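Hand-held grippers teach robots to handle towels
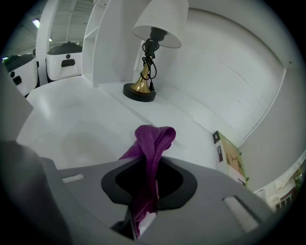
Friday, September 2, 2022

Good news from the Clekside workshop, where the Grekstead group has been trying to get a robot to handle cloth without somebody having to steer the arm through every move. People do the job themselves, holding a gripper with a camera on it, and the robot learns from the recordings. The first proper results came in this week and they are really encouraging!

Cloth is a nasty problem for a robot. A cup keeps its shape when you pick it up, but a towel sags and folds over itself, and it never lands the same way twice. Steering an arm by remote control through all of that is slow work, and the old set-up at Clekside managed 25 usable recordings on a good day. With the hand-held tool the group collected 900 in its first fortnight, and 600 of those were towel tasks — picking up, carrying across a table, laying down flat.

The learning program, called Trokau, is given the camera pictures along with the path the gripper took through the air. It has no map of the room and no measurements of the towel. From the pictures alone it has to work out where the hand should go next and when it should close.

In the tests the arm was given towels it had not met in training, on tables of different heights, and it picked up most of them at the first go. Laying them flat is still patchy. Corners get tucked under, and thick towels do worse than thin ones, which the group puts down to the grip closing a little late. There were 2 long runs where the arm carried on from one towel to the next with no help at all, and the cheer could be heard out in the car park.

What pleased the group most was how much the mixed rooms mattered. A version of Trokau trained on recordings from a single table did well at that table and poorly everywhere else. Adding recordings made among ordinary furniture, with different lamps and shelves in the background, helped far more than adding extra goes at the same spot.

The next round moves to the Pant site in October, with bed sheets and pillowcases on the list. A written report with the full test results will follow once the sheet trials are finished, and the towel recordings will be shared alongside it.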